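5.3 Recording a folding set

Follow the steps in this section once both arms have passed the check in 5.2. A full set for one garment type is 180 episodes. Sets are stored under the project name you entered in Enby.

1. Lay one shirt on the grid mat and smooth it by hand. Keep the remaining garments at the back of the mat, against the wall.

2. Open the wrist view in Enby and bring the fingers down near a hem.

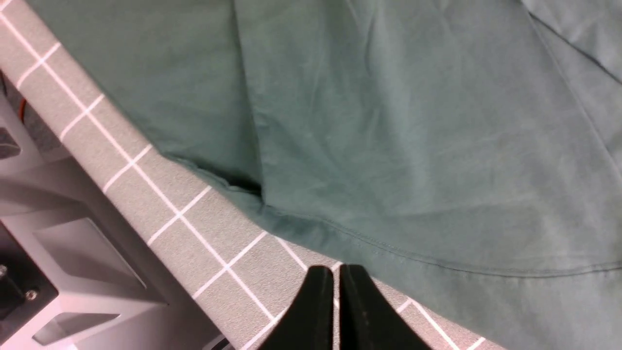 Figure 5-4. Wrist view, fingers near the lower hem.

3. Check that the grid lines are sharp between the fingers. If they are soft, clean the lens and repeat step 2.

CAUTION: Keep hands off the mat while the arms are powered. Use the pedal to pause, then reach in.

4. Press Record and make the first fold along the long side of the shirt. Move both leader arms slowly - fast pulls drag the whole shirt and the episode has to be thrown out.
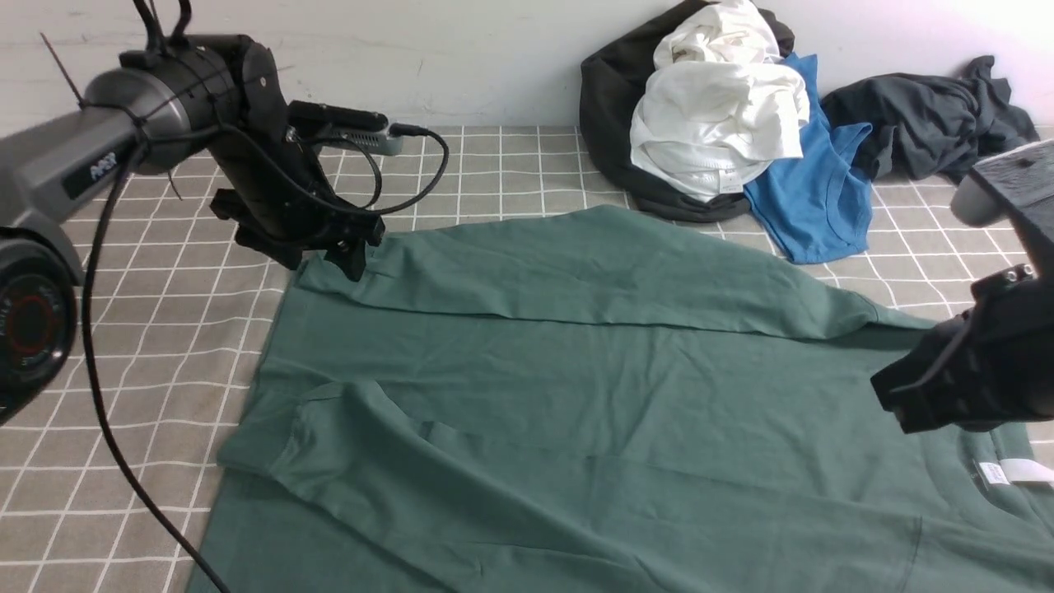 5. Hold the fold for 2 seconds before opening either gripper. The trimming tool uses this pause to find the end of the grasp.

NOTE: Care labels can stay on. Do not cut them off partway through a set.

6. Open the grippers, lift clear of the cloth and press Stop.

5.4 Checking episodes

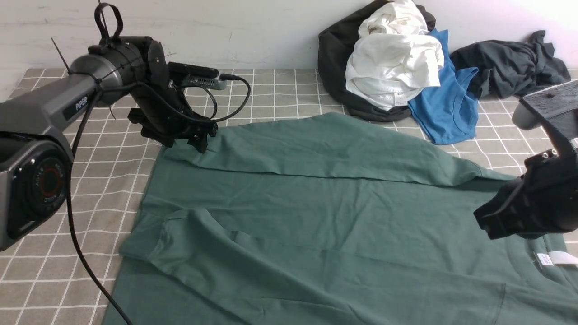
3 min read

Play back every episode at normal speed before starting the next one. Mark it Keep, Redo or Unsure. Use Unsure when a fold line is visible but the cloth slipped during the hold. Graziella Testa reviews these at the end of each set.

Episodes shorter than 233 frames are rejected on upload. Anything over 2000 frames is split, and both parts need their own label.

To save an end state, park the arms outside the head camera view and take a still. Leave the shirt as it lies.
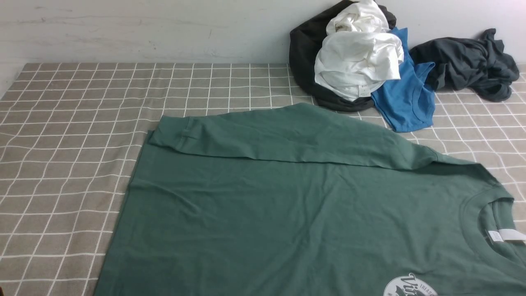 Data Collection > Labeling

Enter the garment type, the color and the last completed fold. For a shirt with one side folded in, choose "Partial - side". Do not type print or logo text into the notes field.

Questions about label names go to Tin-yau Pan.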